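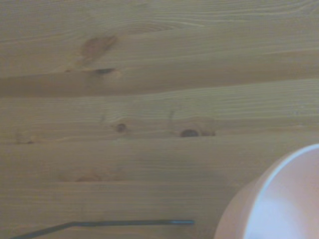

Knotty pine boards

Knotty pine is pine lumber sold with its knots left in the face of the board. It is used for table and bench tops, shelving, wall paneling, ceilings and floors. The knots mark the places where branches grew out of the trunk, and their number and size depend on the species, the age of the tree and the part of the trunk the board was cut from. Lumber with few or no knots is sold separately as clear pine and usually costs more.

Appearance

Fresh pine is pale, from cream to light honey, and darkens toward amber or orange with exposure to light. The grain shows as alternating bands of earlywood, which is soft and light, and latewood, which is harder and darker. On a flat-sawn board the bands run lengthwise in long streaks and may form arches or closed ovals where the saw passed near the curve of a growth ring. Grain bends around a knot and straightens again past it.

Types of knots

Knots are grouped by how they sit in the wood. A live knot, also called a red or tight knot, comes from a branch that was still growing when the trunk closed around it. Its fibers are joined to the surrounding wood and its color is reddish to mid-brown. A dead knot, or black knot, comes from a branch that had died. It often has a dark ring of bark and can loosen as the board dries.

Shape depends on the angle of the cut. A branch cut straight across leaves a round or oval knot. One cut along its length leaves a long, narrow mark called a spike knot. Very small knots are called pin knots. Several kinds may appear on the same surface, and on a single board.

Joining boards

Wide surfaces are made from several boards laid side by side. The edges may be glued flush, fitted with a tongue and groove, or simply butted together and fixed to battens underneath. Pine swells and shrinks across its width as humidity changes - hardly at all along its length - so a glued top is normally fastened to its base with slotted screws or clips that let it move. Paneling is often given a small V-groove at each joint, where slight gaps are less noticeable.

Finishing

Resin in the knots can bleed through paint and leave yellow or brown stains. Shellac-based sealer is brushed over each knot before priming. Under a clear finish the sealer is often left out. Stain tends to take unevenly on pine and a conditioner may be applied first. Oil, wax and water-based varnish are all common - oil gives a warmer color, while water-based products keep the wood closer to its original shade.

Care

Pine is a softwood and dents easily. Shallow dents in bare wood can often be raised with a damp cloth and a warm iron.

See also: Clear pine; Flat-sawn lumber; Tongue and groove; Wood paneling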